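弗洛斯盖特新方法:机器人拧螺丝,先学会"看手腕"

本站讯 机器人团队Flostgate周日放出一份技术简报,讲的是桌面装配里一个老麻烦:工具换了位置,机械臂就不会干了。简报不长,6页,代码还没放,说是6月。

方法叫Vesau。思路不复杂,训练时不再只靠固定在天花板上的俯视相机,而是把腕部小相机的画面当主输入,夹爪、桌面、工具尖端都在同一个画面里,位置关系直接从图里学。俯视画面只在训练阶段用,部署时关掉。

标注也省了。以前每段示教都要人工框出工具尖端,现在每种工具只框3段,剩下的由模型自己往后推,推错的再由人挑出来。团队管这一步叫"回填",简报里占了整整两页,写得最细,也最难读。
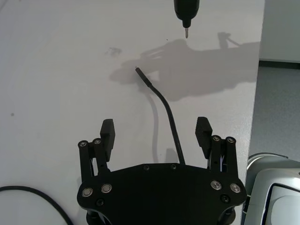

光照和影子是另一块。机械臂自己投在桌上的影子会跟着动,旧模型常把影子边缘当成物体边缘,夹爪就往空处去。Vesau在训练里随机改影子的深浅和方向,同一段动作配5种光照。简报称这一改对成功率的帮助比加数据还大,不过没给单独的对照表,这点有点可惜。

测试放在Skaltimley的实验间,任务是电动螺丝刀对孔,外加线缆整理。每个任务跑100次,中途不许人碰。对孔这项,旧方法失手多在最后一小段,批头已经到了孔边上,却来回找不准;新方法这类失手明显变少。线缆就差一些,细线弯的方向一变,模型还是会犹豫,有时干脆停住不动。团队自己也承认,软的东西目前没搞定。

对照组用的是Pellegrini,一套只吃俯视画面的老基线,跑在同样的硬件上。有同行看完简报后提出,老基线没有重新调参,比起来不太公平。团队回复说会补一组,时间没讲。

速度方面,新方法每步推理比老基线慢一点,简报解释是腕部画面分辨率更高。现场演示时动作看着确实偏慢,拧一颗要等一会。团队的说法是先求稳在求快,后面会压缩模型。

另外有几个细节:换夹爪要重新标定,手指垫换了材质也要;桌面目前只试过浅色的,深色桌面没测;两台机械臂同时干活的情况简报只提了一句,没数据。

代码和部分示教数据预计6月一起放出,许可方式未定。本站会继续跟进,补测结果出来再更新本条。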